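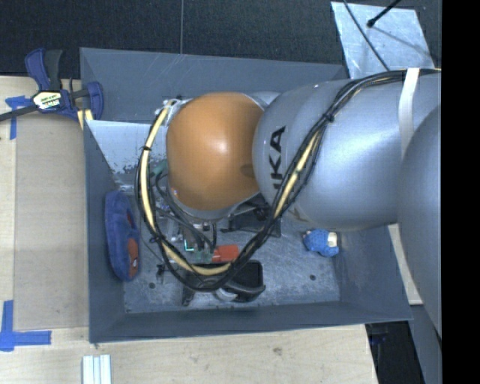
March, way past midnight, still smelling like solder

Okay so I stayed at the shop way too long again, but I got 50 tries in at the bin tonight! Most of the evening went to the cables. Every time I send the wrist over toward the left wall the whole bundle swings down in that big loop under it and I sit there with my hand on the stop button. I re-did 2 of the ties and slowed the wrist down by 30 percent, and I think I can live with it until the longer sleeve shows up from Zirneck (if they ever ship it, grumble).

Plush is still my favorite thing to pick. The little bright blue guy came up 5 times in a row and I did a dance, alone, next to a table saw. The dark blue slipper-looking one is harder - it likes to stand right up against the wall and the fingers bump metal before they get anywhere near it. And the black stuff on the floor of the bin, ugh. Gray bottom, black part, Plidex just shrugs and gives me a pick point in the middle of nowhere. Maybe another lamp? Maybe I paint the bottom white, but I kind of like it all scratched up.

Must remember to tighten the clamp before I start next time, and get more blue tape, the roll is down to the cardboard. Also give Panimar their hex keys back. Bed now, alarm's at six.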